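Prep kitchen automation – what happened to your hours?
Kitchen and Catering Work > Jobs and Conditions

plidbridge_prep
8 January 2025
I do vegetable prep at the Plidbridge kitchen, which sends out 3000 meals on a full day. Management wants two robot arms on the cutting line by March. They told us no layoffs, but the new rota has the early shift down to four people. Has anyone been through this? I want to know what the work is like after, for the ones who stay.

mieke_s
Mieke Stevens here, I work at the Cuypers test kitchen. We have two arms on a bench and I set out the food for them. I was a prep cook for years, so it was a big change. My day now is mostly placing pieces on the board, clearing them off and writing down what went wrong.

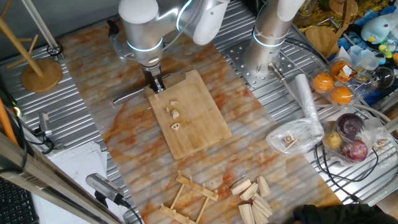 The pay is the same. What I miss is the talking. On the old line there were six of us at one table, and now I spend most of the morning with one technician who wears headphones.

Ullen77
Same pay for watching a machine is a good deal. My wrists were finished after 173 shifts on onions. Let the arm have it.

mieke_s
My wrists are better, I agree with that. But standing still for a whole shift has done my back no good. We don't only use food, either. Some days it is all wooden blocks.

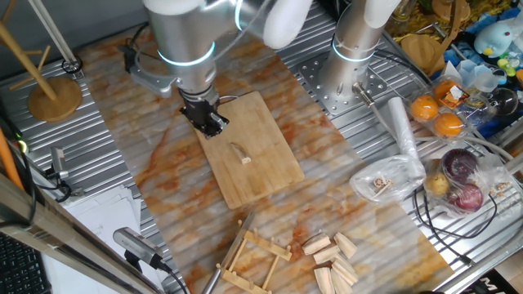
Gripper over the board, with one block on it.

merkow_steward
Ask for the staffing numbers in writing. At Merkow they said no layoffs too, and then they didn't replace anyone who left. We went from 40 on prep to 31 without a single person being let go.

Ullen77
People leave kitchens all the time. You can't put all of that on a robot.

merkow_steward
I didn't. I said the jobs weren't filled again, and that was a decision somebody made.

Ita Mac Suibhne
Also ask who cleans the thing and if that counts as paid time. Ours was added on after clocking out until we complained. And get the training before it arrives – I got a 647-page manual and one afternoon.

plidbridge_prep
Thanks, all. Cleaning time wasn't on my list and it is now. We meet the manager next week and I'll post what she says about the early shift.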